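Kurz vor Diltden

Der Zug fuhr so langsam, dass ich die Schlehen am Bahndamm hätte pflücken können! Es war Dezember, halb vier am Nachmittag, und über dem Moor lag dieses gelbe Licht, das ich als Kind für Honig gehalten habe. Zwanzig Jahre war ich nicht hier gewesen. Und dann, hinter der Kurve, stand sie wirklich noch: die alte Mühle von Mavel, 1901 gebaut, schief wie eh und je, mit Rauch über dem Dach.

Ich sprang auf, stieß mir den Kopf an der Gepäckablage und lachte so laut, dass die Frau gegenüber ihr Strickzeug sinken ließ. »Backen die etwa wieder?«, fragte ich. »Seit dem Herbst«, sagte sie. »Roggen, und am Abend Zimtbrot.« Zimtbrot! Bis zum Bahnhof waren es noch rund 300 Meter, und ich stand schon mit Mantel und Koffer an der Tür. 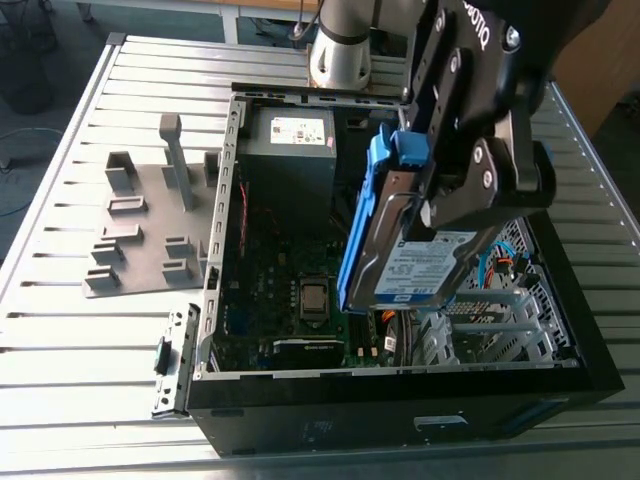
Auf dem Bahnsteig roch es nach Schnee und nach Hefe. Ich ließ den Bus stehen und lief los, quer über die Wiese, den Koffer im Arm.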